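## La corbeille à pain, retour d'un usage de table

Longtemps reléguée au buffet des hôtels, la corbeille à pain retrouve sa place au centre de la nappe. À la maison Bronavmont, qui forme au service de salle, un module entier lui est consacré depuis septembre. Valquíria Pimentel, responsable de l'enseignement, y défend une règle simple : peu de pièces, renouvelées souvent.

Le choix des pains obéit à la même retenue. L'établissement recommande d'associer deux formes et deux cuissons, afin que le convive distingue d'emblée la mie tendre de la croûte plus soutenue. Aldo Testa, boulanger, fournit chaque matin 200 petits pains, façonnés à la main dans un atelier de 43 mètres carrés.

La vannerie doit rester assez basse pour que l'on se serve sans effort. Quant à la nappe, le lin gris clair a été préféré au blanc, jugé trop cérémonieux pour le déjeuner.

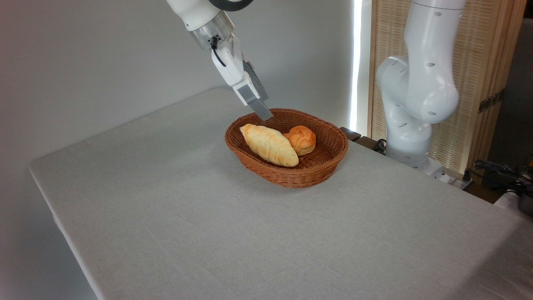
*Petit pain allongé et petit pain rond dans une corbeille ovale en osier, sur nappe de lin.*

Les prochaines sessions accueilleront quatre stagiaires chacune. Les inscriptions se font auprès du secrétariat de la maison.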